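From: Werell list member
To: Werell home-organizing list
Subject: Re: [werell] Shopping baskets for the small stuff?
September

> I have been reading the thread on closet bins and I want to ask about
> something smaller. We have a hall table where everything lands: pens,
> markers, tape measure, batteries, keys, the scissors. I was going to
> order a set of lidded boxes from Kisetti but they are more than I want
> to spend. A store near us is closing and selling off its plastic hand
> baskets, the kind with two handles, for 3 dollars each. Is anybody
> using these at home? Do small things fall through the holes? And do
> you put dividers in or just let it all pile up?

Yes, we use them, and have for two years now. I have one for table clutter, one for cleaning supplies, and a couple more that move around the house as needed. The price you were quoted is fine. I paid a little more for mine when the Sethi market changed over to carts.

On the holes: it depends on the basket. The ones with slots in the walls will let a pen slide out sideways if you tip the basket or carry it by one handle. Markers are usually fat enough to stay in, but check before you trust it. A tape measure is no trouble. Loose batteries, paper clips and anything of that size need their own container inside. I use an old food tub with the lid off. I would not bother lining the whole basket. I tried that with shelf liner cut to fit, and it curled up at the corners and collected grit.

Take one of your own pens along to the store and push it through the slots before you buy. Look at the bottom as well as the sides. Two baskets in the same stack can have different bottoms if the store bought them at different times.

My method for clearing a table is not complicated. Take everything out of the basket first and start with it empty, even if it only has a few things in it. Put it in the middle of the table where you can reach it from either side, and fold the handles out of the way so you are not working around them. Then pick up what is on the table one thing at a time and decide if it belongs to the table or to another room. Things that belong to the table go in. Things that belong elsewhere go in a pile on the floor and get walked to their rooms at the end.

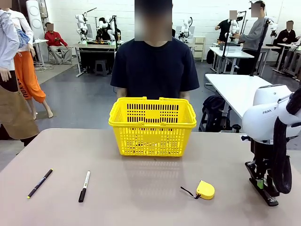 Heavy things go in first. I put the tape measure flat on the bottom in a corner, with the strap tucked under it. If the strap hangs out it catches on everything, and you end up lifting half the basket when you want to measure a shelf. Pens and markers go in last. Try each one on scrap paper before it goes back. I threw out a whole handful the first time I did this and have not missed any of them.

About dividers: I bought a set of the Flustis clip-in ones and would not buy them again. They are made for drawers with straight sides, and a shopping basket is narrower at the bottom than at the top, so they lean. What works better is a plain drinking cup for the pens, set against one end so it can't tip. Everything else can lie loose. A basket that size is not deep enough to lose things in if you keep to one kind of stuff per basket – the trouble starts when it turns into a general dump.

Some other points, in no order:

Wash them before you bring them in. Store baskets are grimier than they look, mostly on the handles and in the corners. Dish soap and an old toothbrush will do it.

Check that both handles swing all the way out and lie down on the rim. If one sticks, the basket will not fit on a low shelf.

Bright colors are better than gray for this. The basket gets put back more often when people notice it sitting out.

They nest when empty, so an extra one takes up almost no room. I would get three if you can.

As for the Kisetti boxes, I had two of them in the hall before this. They are well made, but the lids were the problem. With a lid, my family set things on top of the box and never opened it. An open basket gets used.

If you do buy some, could you measure the inside at the bottom and post it? I have been meaning to start a list of which organizer cups fit in which baskets, and so far I only have the sizes for mine.

> Also, has anyone found a label that sticks to that kind of plastic?

No. Mine all peeled off within a month. I use a luggage tag tied through one of the slots.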